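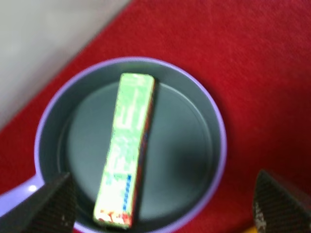

Do coloured pans make anyone cook more?

I have been asked this by two readers now, which for a blog of this size counts as a public outcry, so I suppose I'd better have a go at it. The theory goes that if your pans are pretty you will leave them out, and if you leave them out you will use them, and if you use them you will stop living on toast. You'll find it in every kitchen shop in Clinden, usually on a little card next to the price.

I don't believe it, or not much of it. I cooked for years with a black frying pan whose handle wobbled, and I cooked a great deal. Then I bought something nicer and cooked exactly as often, only with more fussing over which spoon I was allowed to use.

Still, there is a lavender one in the house now, shallow and round, and I've got to admit I like the look of it. It's a pale purple on the rim and handle and a slatey blue-grey inside. The colour is supposed to be calming. I was trying to get a fried egg out of it last month at twenty to seven in the morning and I can't say I noticed.

What it has been very good at is collecting things. Put a pan down anywhere other than on the hob and it turns into a tray. A long, thin lime green packet is lying across it at the moment, the sort of shape chewing gum comes in, and before that it was post. I've read the advice about this, too: give every object a home and the clutter goes away. My objects have homes. They just prefer the pan.

The 48-hour rule

The tidying people at Zirkeo (I signed up for their newsletter in February and have regretted it steadily) have a method for all this. You take everything that has drifted on to a surface, leave it where you can see it for 48 hours, and whatever you haven't picked up in that time you give away. They are very keen on it. The email had a lot of exclamation marks in it.

I tried it properly, in case you think I only sneer. By the end I had not touched the good scissors, a roll of freezer bags or the small saucepan, and by their lights all three should have gone to the charity shop. I needed the scissors the following morning. Two days is no test of anything in a kitchen. I use the jam funnel for one weekend a year and I would be very cross without it.

The bit I did find useful was clearing the surface first and then looking at what I'd put back, mainly for the embarrassment. I'd recommend doing that and skipping the giving away.

Red cloth, and why it is still on

The other thing I get asked about is the red. Most people seem to think a kitchen ought to be white or oatmeal, and that a bright red cloth will put you off your food, or else make you eat too much of it. I have seen both claims made with equal confidence. Neither of them tells you what to do about turmeric.

My reasons are duller. A thick cloth stops pans clattering when they're set down, and the pale ones show up nicely against it, so I can find them without my glasses. It does grab at crumbs, mind you. If you are a tidy eater you may be fine, but I have a sieve's worth out of it every time it goes over the back step. Washing it is a job in itself, and it has to go in alone unless you want a lot of pink pillowcases.

As for the small pink saucepan, it is deeper than the purple one and gets used far more, for the plain reason that most of what I heat up is wet. Soup, porridge, milk, the second half of a tin of tomatoes. If I were starting again with only one pan to my name I would have that and leave the lavender in the shop. The blurb from Carrilho, whose market stall I pass on the way to the bus in Flarkerlow, says a shallow pan is "the one you'll reach for". Maybe, if you eat a lot of pancakes.

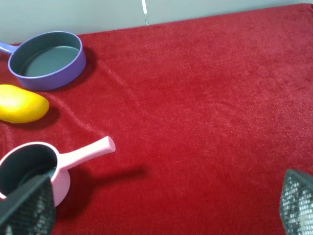
A word about mangoes

I have no quarrel with mangoes as such. My quarrel is with the instructions. Don't put it in the fridge, put it in the fridge, put it in a paper bag with a banana, never go by colour, look for a golden yellow. I once bought one as yellow as a lemon and it could have been used to knock in tent pegs.

Pressing near the stalk end works for me more often than not, and so does smelling it. After that I leave it out on the cloth with everything else and try again in the evening. I've given up on the trick where you slide it down the rim of a glass to get the skin off. It went well for whoever filmed it. Mine shot across the worktop and I spent the rest of the meal with sticky elbows.

Somebody will write in to tell me it can be done in 20 seconds. Please also tell me how long the wiping up took.

Next time I want to get on to chopping boards, about which I have 2000 words of complaint saved up and will try to use fewer. If you've kept a purple pan looking new for more than a year, do leave a comment and say what you wash it with. I've been told vinegar and I've been told never vinegar.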